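Haltgate Community Pottery
Progress report to the Ritlow Fund
Period covered: the summer programme, to the end of August
Prepared by Adanech Kumsa, programme lead
06/09/2022

Dear Silvana,

I've been looking forward to writing this one! The summer went better than we dared hope when we sent you the plan, and there is a lot to tell you, so please forgive the length. The money figures are in the usual spreadsheet and I've kept this to what has been going on in the building.

Classes

We had 112 people through the beginners' course, against the 9 we started with when it was one evening in the church hall. A good many of them had never touched clay. The course now runs to six sessions: pinch pots, coiling, slabs, a first go on the wheel, glazing, and a last evening where everyone gets their pieces back. That last evening is easily my favourite (the noise when the shelves are wheeled in!) and we have started leaving an extra half hour for it as people don't want to go home.

The slab session has changed the most since my last report. We used to give everybody a full bag of clay and let them get on with it, and half of it ended up in the reclaim bin. Now we cut the blocks beforehand and hand out rolling guides, so the slabs come out even and they don't crack nearly so much at the joins. Silvana, you asked in spring whether the groups were too big. They were, and we have split the evening one in two.

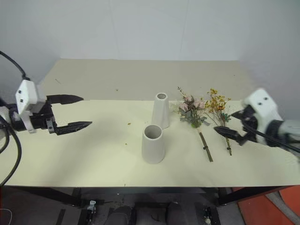 The afternoon group for over-sixties filled up within days and has a waiting list. They have asked for a longer block on handbuilding in the autumn and less time on the wheel, and I am very happy to do that. Two of them have started bringing in their own glaze test tiles, labelled and in order, which puts my own notebook to shame.

Kiln and firings

The new kiln from Steltance is in, wired and working. It arrived later than promised, so the first part of the summer was fired in the old top-loader and we had to stagger the glazing weeks to keep up. Since then it has been a joy. We fired 1,326 pieces over the whole period and lost 54 of them, most in a single bisque firing that I packed too soon after a damp week. I have since put a drying rack by the boiler cupboard and a sheet on the door where each shelf gets signed off before it is loaded.

We are still getting some pinholing in the clear glaze. Wubshet, who supply our dry materials, think the bisque is being fired a little too low, and we are trying a slower climb and a higher top temperature. The first tests look good but I want a few more loads before I say it's fixed.

Slip casting

This was the part of the grant I was most nervous about and it has turned into the part people talk about most. We ran a short casting course with plaster moulds made in the studio, and it opened up a lot for members who find the wheel hard on their wrists. We spent one whole evening looking at vase shapes, passing finished pieces round and talking about where a mould would need to split and what would never come out of it. Folds and ridges are lovely to look at and a real test of your mould making. 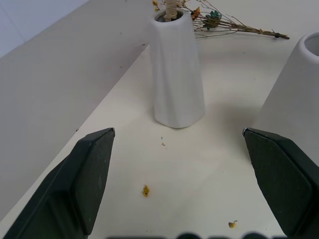 White ceramic vase with soft vertical folds.

The casting slip itself took some learning. Our first bucket was far too thick and the second was like milk. We now weigh a measured amount every time before pouring, write it on the lid, and sieve it twice. Moulds are dried flat on slats with a fan on low, and they are lasting much longer for it.

What hasn't gone to plan

The Saturday-style family drop-in we had pencilled in did not happen. We couldn't get the room at a time that suited parents, and I would sooner move it to half-term than run it badly. The money set aside for it is untouched, and I'd like your agreement to carry it over.

The sink trap has also blocked twice. A bigger one is on order and will come out of our own maintenance pot.

Next

Autumn classes are open for booking and the evening ones are nearly full. We'll be running the beginners' course again in its six-session form, a second casting course with two-part moulds, and a glaze day where members mix and test their own. There will be a winter sale of members' work and I would love you to come, ideally before the good mugs go.

Could you let me know about the carry-over when you get a chance? Everything else can wait for our next call.

With warm thanks,
Adanech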